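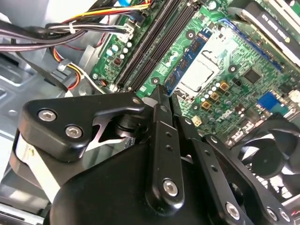
*The old desktop with its side off: green board, blue memory module, bare processor.*

I've had the Plokimo PC service kit since July and I've now used it on enough tired old desktops to have opinions, so this is a long-ish review of a small box of screwdrivers and goo. Sorry!

You get a driver handle, a tin of bits, two plastic pry tools, a soft brush, a wrist strap and a little syringe of Fumix thermal paste. Mine cost 11 quid more than the Besson set I had before (which I lost half of down the back of a radiator, so it wasn't a fair fight).

The driver is lovely. It's got a proper weight to it, the cap spins freely and the magnet is strong enough to hold a case screw sideways without flinging it into the power supply. The bits fit snugly too, although the numbers printed on them are tiny and mine have nearly rubbed off.

I'm less keen on the brush. It's fine for fans, but it sheds, and picking bristles out of memory slots is nobody's idea of a nice evening. I've gone back to a cheap paintbrush. The flat pry tool is better than it looks and I use it for nudging the stiff latches on the slots, which my thumbs hate.

The paste spreads well and wipes off an old heat spreader with a bit of alcohol and kitchen roll. One syringe did 4 machines for me. The refill is dear for what it is, mind, and the cap is the sort that rolls under things.

Wrist strap: short. If you work on the floor like I do, the lead barely reaches.

Would I buy it again? Yes, for the driver alone, if you open up a computer more than once in a blue moon. If it's a one-off memory upgrade, borrow a screwdriver. I've given it four stars, and it'd be five with a better brush and a longer lead.

Edit, 2024-04-27: the hinge on the bit tin has gone a bit floppy. Elastic band for now.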